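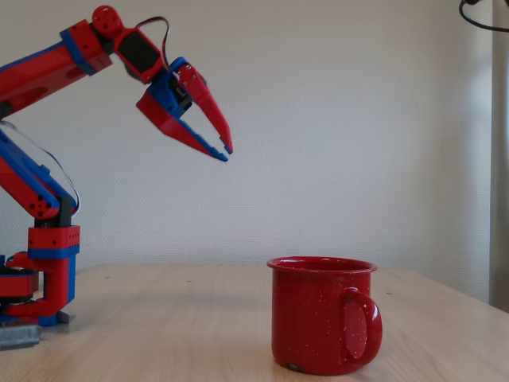
**Ticket 151 – bench arm, end-of-run rule**
Opened: 29 September 2026
Site: Flillusholm, Cao bench
Raised by: Diễm Đỗ
Assigned to: Đạt Thái
Status: open, pending rule change

## Problem

The Siment checker rejected 22 runs of the block-to-mug task. Error on each: `END_POSE_NOT_CLEAR`. Operators had marked the same runs as good.

## Log

1. Read rule 4 of the Gullen bench rules. It says the arm must be "clear of the target" at the end of a run. No distance is given and no hold time.
2. Read the checker settings. Clearance is set to 200 mm, measured sideways from the mug rim to the nearest part of the gripper. Height is ignored.
3. Asked Diễm how operators judge it. Answer: by eye, from the bench. Some accept a gripper raised over the mug, some want it off to one side.
4. Agreed a reference end state with Diễm: blocks inside the mug and below the rim, gripper off to one side with bare table between the two, nothing else standing on the table.

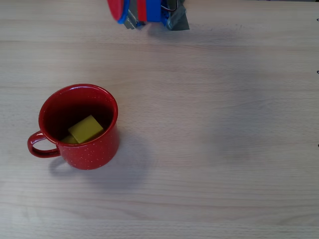
5. Changed the hold time in the checker from 0 to 30 frames on the test copy only. Live settings not touched.
6. Re-ran the rejected set on the test copy. Same result – hold time is not the cause.

## Proposed wording for rule 4

> At the end of a run the gripper shall be at least 200 mm to the side of the mug rim. Raising it above the mug does not count as clear.

## Outstanding

- Diễm to approve the wording or send it back.
- Đạt to put the distance on the operator card once approved.
- Rejected runs stay in quarantine. Do not relabel by hand.
- Next rules review: October.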